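Subject: Re: [front-of-house] Lockers, tokens and the bag rule
From: Hanneke Koster
Date: 16th July

Hi all,

Petronella asked a short question and deserves a short answer, so apologies in advance to Petronella.

Petronella Gumede wrote:
> We're rewriting the "Plan your visit" page at Drititz and I've been
> told to make the bag section match yours. I've read yours. It says
> bags "larger than permitted" are not permitted. Is there a size
> somewhere that I missed? Also, do your lockers take coins or
> tokens? The page says coins, the sign by your ticket desk says
> tokens, and when I visited, the man at the desk said "either, but
> not really."
>
> And do you let people in with folding stools? We get asked
> every week and I've been answering according to my mood.
>
> Petronella

You didn't miss the size. It used to be there, next to a drawing of a suitcase, and it went out with the drawing when the page was redone. The rule at Taltutmont is that if it fits in one of the small lockers it has to go in one, and if it fits under your arm like a newspaper you can keep it. Everything in between is a conversation. I know that can't be put on a web page. We've tried three wordings and every one of them produced a gentleman with a tape measure.

On the lockers: there are two banks of them. The 22 by the main stairs are the old Mertens ones and take tokens only. The bank in the side passage takes coins, and only the larger coin, and it gives the coin back when it feels it has made its point. The desk hands out tokens free of charge. We ordered 3000 of them when the lockers went in, which seemed like plenty, and they have been leaving the building in coat pockets ever since. If anyone at Drititz finds one in the donation box, please send it home.

What the man at the desk meant (I asked him) is that a coin will go into a token locker. It won't come out again. So please write "tokens, available at the desk" on your page and leave coins out of it entirely. I've asked for ours to be changed to the same. The request is number 59 in the web queue, so you'll beat us to it.

Folding stools: yes. We have our own hanging on the rack by the cloakroom, and people can also bring one from home as long as the feet have rubber on them. Walking sticks, rollators and anything medical are never part of the bag rule, and if you copy a single sentence from us, copy that one. It's near the bottom of our page and ought to be at the top. Someone called last month to ask whether she'd have to check her oxygen, and she had read the page properly, all the way down to where she gave up.

Strollers are fine except in the print room, where the aisle is narrow and the doors open the wrong way. We lend out baby carriers for that room. There are 6 and they live behind the ticket desk under the lost umbrellas.

One more thing while you're rewriting. If you sell timed tickets through Terora, check what the confirmation email says about bags. Ours was telling people to "travel light and arrive curious" and nothing else. A school group of teenagers took this as encouragement and came with all their luggage, straight off the train. It was stacked in the education office until closing and I ate my lunch standing up. You can edit the text under Messages, then Footer, then the second Footer. The first Footer does nothing that I've been able to discover.

We're planning to go over the whole visitor page again in September, so if you end up with a wording for the in-between bags that survives contact with the public, I'd like to steal it.

Hanneke

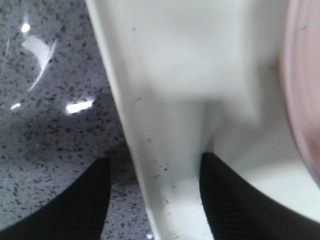

Visitor Services and Access, Taltutmont Museum
Cloakroom closes fifteen minutes before the galleries do. Unclaimed items go to the ticket desk.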